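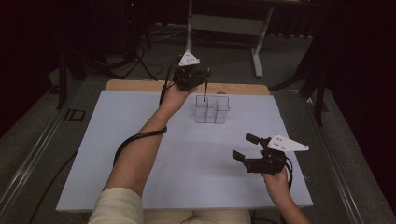

Josué Miranda says the hesitations should stay in. His view is that if we trim every pause out of the demonstrations, the policy learns to move at a speed the arm can't hold, and then we spend a week slowing it down again. I had been trimming them. As of today I've stopped, at least for this task.

3 min read

Notebook, 13 December 2025
Task: clear desk organizer, pencil in and out, two-handed

Goal for the session was 80 usable demonstrations with the hand-held grippers. We got there, but not quickly. The total for the organizer set is now 693, counting what was carried over from November. I haven't gone back through the November ones for the bad grasps yet.

Changes from last time:
Start pose is looser. Both grippers begin open and clear of the organizer, but I no longer ask for the same spot every time. The old set was too tidy and the policy fell apart when the arm started a little to the left.
The organizer gets moved between takes. Small shifts and some rotation.
If a grasp misses, keep going and try again in the same take. Don't stop and restart.

Cables are still a nuisance. Leave a loop of slack by the elbow before starting, otherwise the gripper pulls on the reach across and you can feel yourself correcting for it. The correction ends up in the data. I threw out two takes for this.

Tried the remote control setup on the Bamance arm for comparison. Much slower than doing it by hand, and I kept overshooting on the way down into the compartment. Josué was better at it. We agreed to keep remote control for the corrections pass and collect the main set by hand. 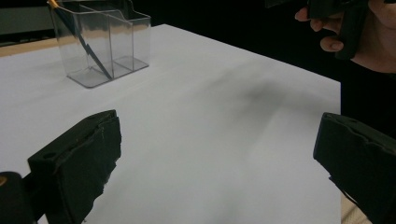
Depth is still where the policy goes wrong. The last Tasora checkpoint lines up fine from the side and then closes too early, short of the object. I think clear walls are part of it, as the table shows right through them and there isn't much edge to go on. The pencil should be the easier target: the blue body shows through the plastic all the way to its tip by the bottom front corner, and the yellow end gives you something to aim at. I'd like to label grasp height along the pencil and see if the early closing goes away. Separately, the inner edge of the left finger is looking rough. Check the padding before the next long session and replace it if it has gone.

To do:
Go through November, mark the missed grasps
Re-run calibration on both grippers
Ask Osei for the newer replay script
Train with pauses in and pauses out, same seed, and compare

The replay on the Bamance arm can wait until calibration is done.

We use cookies to remember your settings. By continuing to browse you accept this.

© 2025 Urnano | Contact | Back to top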